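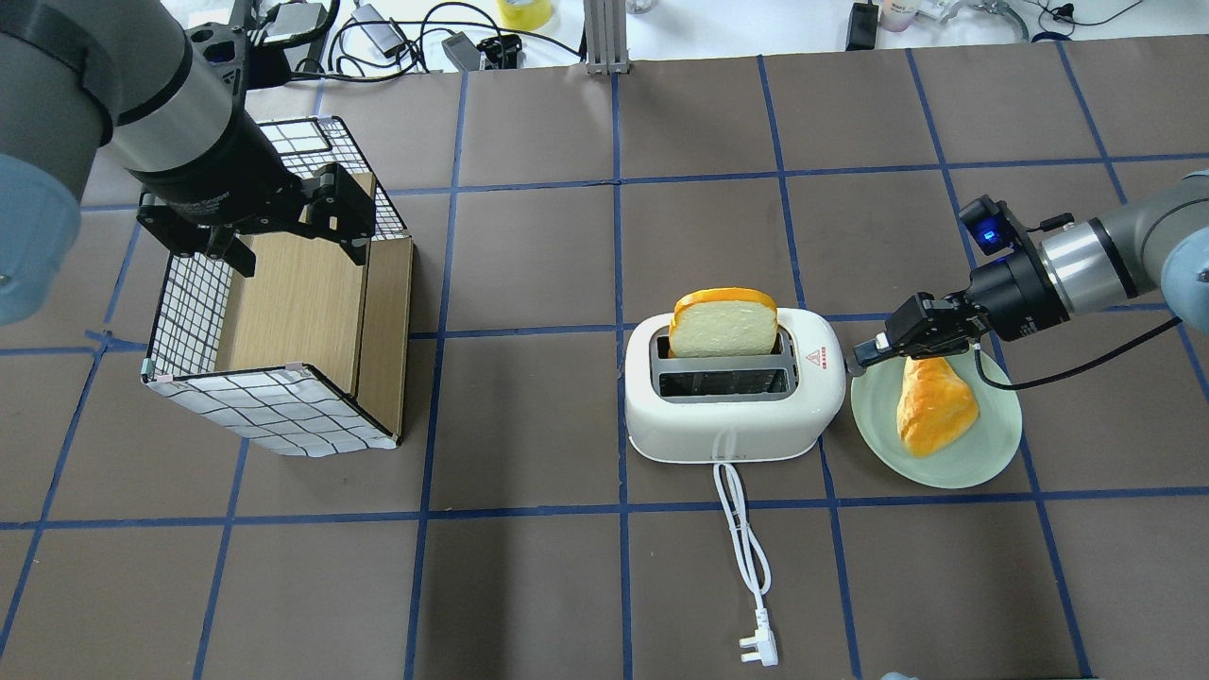
About Risari

Risari is a property management and leasing company based in Clidcombe. We look after rental apartments and small commercial buildings for private owners, and we help tenants find a place, move in, and get repairs done while they live there.

The company started as a two-desk leasing office on Grismont Street. In November of our first year we took over day-to-day management of a building whose owner had moved out of state, and most of our early clients came to us from that one account. We now manage 2,786 apartments and 71 storefronts and small offices. The Grismont Street office is still open and handles applications, lease signings and key pickup.

What we do for owners

We advertise vacant units, screen applicants, prepare leases, collect rent and send a statement each month. Maintenance requests come to our own desk, and we call a licensed contractor when the work requires one. Any repair over $345 needs the owner's approval before it is scheduled, except in an emergency such as a burst pipe or a loss of heat. Management fees are set out in the agreement and do not change during its term.

Owners who only want help finding a tenant can use our leasing service without signing up for full management. 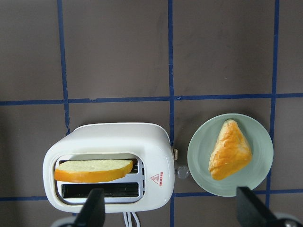 Our furnished rentals are a smaller part of the business. They are leased for three months or longer, mostly to people relocating for work or waiting to close on a house. Rent includes water, trash and internet. Each unit has an inventory sheet that the tenant signs at move-in and again at move-out. The kitchen page lists small appliances by type and size, so a white toaster with two slots, for example, is written down that way and gets replaced by the same kind if it fails. Linens are on a separate page. The security deposit is the same as for an unfurnished unit of the same size, plus $200.

Working with tenants

Applications can be made online or on paper at the office. We reply within two business days of getting a complete file. Rent can be paid by check, bank transfer or through the tenant portal, and there is no charge for using any of them. Repair requests sent through the portal get a reference number, and the tenant can see when the job has been assigned. For emergencies after hours, please call the number on your lease.

The Iordache merger

We joined with Iordache Leasing on Feb 25, 2021. Iordache had managed mid-size apartment buildings on the east side of Clidcombe, and its leasing and accounting staff came over to Risari. Leases signed under the Iordache name stayed in force with the same terms. Some of the older buildings still have Iordache signs at the entrance, and mail sent to the old post office box is forwarded to Grismont Street.

Risari is licensed and insured, and tenant deposits are held in a separate account.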